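Grendeck
Products > Benchtop Automation > Practice Kits

Detus Sorting Practice Kit

The Detus kit is a benchtop set for teaching and checking safe working practice with small robot arms. It contains the sorting parts, the rule cards and the record forms. The arm is ordered separately. The kit is used in training rooms, school labs and in-house shops where several people share one arm.

Scope of the rule cards

The kit ships with 16 rule cards, grouped by stage of work: setup, first motion, normal running, fault and shutdown. Each card states one rule, the check that goes with it, and the entry to be made on the record form. The cards do not replace a risk assessment for the site. Where a local rule is stricter than a card, the local rule applies.

Setup rules in brief

Fix the base plate before the arm is powered. Keep cables out of the path of every joint, with enough slack for full travel. Place all bowls and trays inside the marked reach area and leave 10 cm clear on every side of it. Hands stay outside the reach area while the servos are live. The person at the stop switch does not load parts.

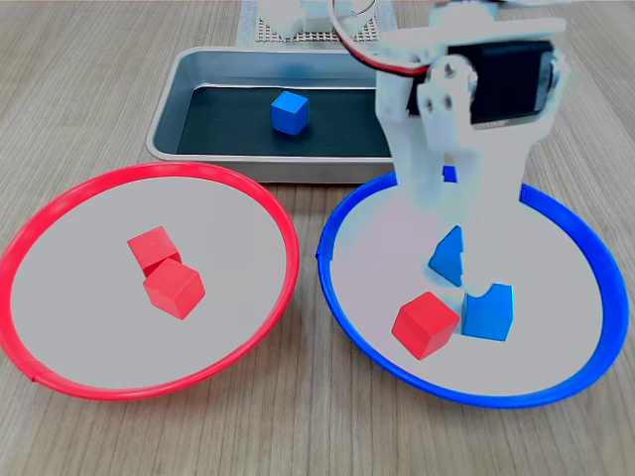 Sorting task in progress: red and blue cubes, two bowls and a metal tray.

Running and scoring

A run starts with the cubes in the tray and ends when the tray is empty or the time limit is reached. A cube placed in a bowl of the other color is recorded as a sorting error and stays where it is until the run is over. Reaching in to correct it ends the run. A setup passes when 95 percent of placements in a full session are correct and no stop rule has been broken. A session is 12 runs with the same program and the same speed setting.

Speed changes are made between sessions only. Enter the old and new values on form B, along with the name of the person who made the change.

Faults

If a cube is dropped outside the bowls, stop the arm, cut servo power, then clear the cube. Do not restart from the middle of a program. Return the arm to its home position and begin the run again.

Supplied items

Colored cubes, red and blue
Rimmed bowls, one red and one blue
Metal tray with mat
Rule cards, English or Spanish
Record forms A and B, one pad each

Options

The Rimanance logging add-on stores joint positions and stop events for each run and prints them in the layout of form A. It requires a free USB port on the control computer.

Ordering

Kits ship from the Cáceres warehouse. Lead time is up to 10 working days. Replacement cubes and card sets can be ordered singly.

Page revised 7/24/22. The next card revision is planned for September.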